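Home | Modules | Student Work | Reports | Contact

Last updated: 1/6/18

What Keeps a Small Football Club Going? A Season at Wellport Town
Project report by Olesia Hladun

I should say at the start that I grew up three streets from the Wellport ground, so I came to this project with a good deal of affection for the place already, and I have tried to keep that in check where I could. My question was a simple one: why do people keep coming to watch a side that spends most winters in the lower half of its league, when there is bigger football on the television and a warm sofa to watch it from?

I handed out 100 questionnaires at the turnstile over several home matches and got 68 of them back, a few rather soggy and one with a very nice drawing of the mascot on it. I also sat down for longer talks with supporters in the tea bar, and spent many happy evenings with the old programmes, which go back to 2000 in an unbroken run (before that there are gaps, and the ones that survive smell strongly of the cupboard).
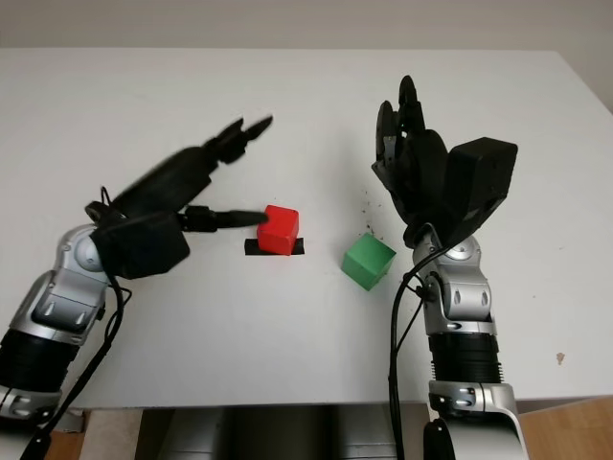 Fig. 1. Two robotic arms at a white table, with a red cube at the fingertip of the left one.

The most common answer by far was family. People came because a parent had brought them, or because they were now bringing a child of their own, and plenty wrote both. The quality of the football came well down the list, though I was told more than once, and at some length, about the 2-2 draw with Plitine in January, when the equaliser went in off the full-back's knee. I wasn't there, and I have been made to feel it!

Travel mattered more than I had expected. Supporters from the Omimura estate depend on one bus, and when kick-off moves to the evening they have to leave before the end or find a lift. Several asked for a later bus on the back of the form, where I hadn't left any space for comments — I should have done, and would next time.

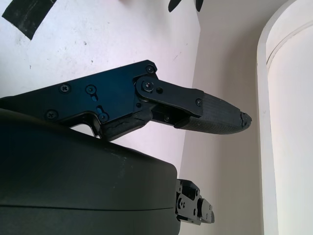

Ticket prices caused less grumbling than the pies did. Most people thought the gate was fair, and the older supporters were especially pleased that the concession had been left alone. Younger ones were more likely to mention the state of the covered end, which everybody still calls the Tsoukalas Stand although the sign came down years ago.

There are weak points in all this. I only asked people who had already come through the gate, so those who have drifted away are missing, and they might well have told me the most. I would also have liked to follow the team to a few away matches, but my bus fare ran out before the fixtures did. My thanks to everyone who filled in a form with cold hands, and to the tea bar for letting me keep the corner table.

Shares: 2 | Comments: 0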